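Fifteen Minutes and a Pink Bed: Marisol Doucet on Making Bedrooms Feel Looked After 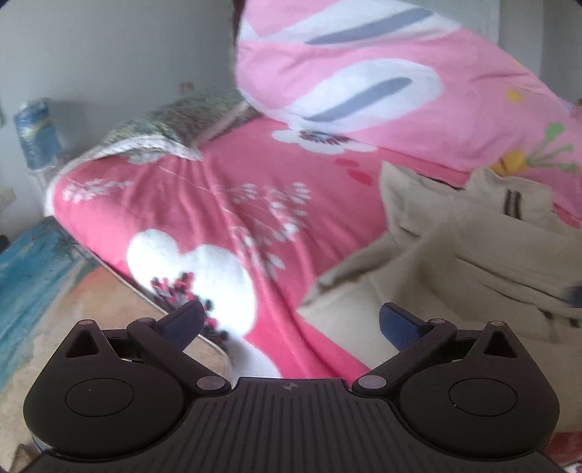

The pink cover, with one of its big white flowers.

Marisol Doucet has opinions about bedspreads, and she is delighted to share all of them. When I called her one morning in January she was at home in Clirstead with a basket of pillowcases on her lap, and we talked about thread and washing lines for a good while before I remembered to ask my first question.

She teaches a home-keeping class at the community rooms on Schumacher Street, and bedrooms are her favorite part of it. "People come in wanting to learn the kitchen," she says. "Then we get to beds and the whole room wakes up! Everybody has a bed. Everybody has a way their mother did it."

The pink cover is one she talks about with real affection. It's a deep, bright pink with a large fluffy white flower on it, and if you look into the middle of the flower there are little marks in black, dark red and pink, like seeds. "I love that center," she says. "You could have left it plain white and it would still be a flower, but somebody sat down and put those seeds in."

I asked whether a color that strong is hard to live with. She laughed for quite a while. "My first apartment in Gultedance was beige from the door to the window. I had 50 dollars for the bedroom and I spent 33 of it on a red blanket. Best money I ever spent. You walk in tired and there's this big happy thing waiting for you."

Her method for making a bed is quick. She gives it 15 minutes on sheet-changing day and 3 on any other morning. She starts at the foot, pulls the cover up in one go, then walks to each side and smooths from the middle out with the flat of her hand. With a big print she picks one flower and lines it up with something, usually the edge of the pillow, and lets the rest fall where it likes.

"Don't chase every wrinkle," she says. "I had a student, Afia Fiadzo, wonderful woman, and she'd go around and around that bed until lunch. Now she does one lap and goes to have her coffee."

On washing, she is firmer. Bright covers go in cold, inside out, and never with the towels. She dries hers in the shade, even in winter, over two chairs if the line is full.

She's taking the class to Rarnton next, where she has been promised a bigger room and more beds. She already has the first cover picked out. "Yellow," she says. "Very, very yellow."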